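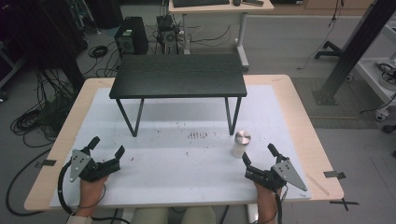

Fui à feira de mobiliário compacto da Plevura com pouca fé e saí de lá com a mesma. O bilhete custa 5 euros, o parque de estacionamento mais do que isso, e a promessa no cartaz era "viver melhor em menos espaço", frase que já ouvi em três feiras e a que nenhuma respondeu. O que se vê nos pavilhões é sobretudo mobília pequena: mesinhas pretas de tampo escuro com veio de madeira e pernas finas de metal em V, uma armação em cada ponta, do género que fica bem ao lado de um sofá e aguenta um candeeiro e pouco mais. Perguntei em dois stands qual era a carga máxima. Num disseram-me que dependia, no outro deram-me um catálogo.

A Edano tinha o espaço maior, logo à entrada do pavilhão 1. Mostrava uma casa inteira montada em 60 metros quadrados, com filas para entrar e uma funcionária a pedir que não abríssemos as gavetas. Abri uma. Era só a frente, colada. A cama rebatível funcionava, é verdade, e com menos esforço do que a que tenho em casa, mas com a cama em baixo deixava de se chegar à janela. Quem desenhou aquilo não deve dormir com a janela aberta em Agosto.

A Trumetti vende mais caro e fala mais baixo. Uma consola de parede estava marcada a 330 euros, com "preço de feira" de 300, e o rapaz do stand garantiu-me que o desconto acabava nesse dia. A mim cheira-me que em Setembro há outro. A peça em si não era má: arestas bem rematadas, dobradiças sem folga, um acabamento que não ficava marcado com os dedos. Já o folheto falava em "madeira de carácter" sem dizer qual, e foi preciso insistir para saber que era folheado.

Do lado da Yuan gostei mais do que esperava. Tinham cadeiras empilháveis, sem nome poético, com a altura do assento e o peso escritos na etiqueta. Sentei-me em várias. A mais barata range.

As palestras da tarde foram fracas. Assisti a uma sobre durabilidade em que o orador passou metade do tempo a mostrar fotografias de apartamentos que, pela arrumação, não têm lá ninguém a viver. Quando alguém quis saber de peças de substituição - parafusos, pés, corrediças - a resposta foi que existia uma página para isso. Procurei-a no telemóvel e dava erro.

Para comer há um balcão de sanduíches e uma máquina de café ao fundo do pavilhão 2, perto das casas de banho. A sinalização é má, contem com voltas a mais. O autocarro de regresso pára do outro lado da estrada e não junto ao portão, ao contrário do que diz o mapa.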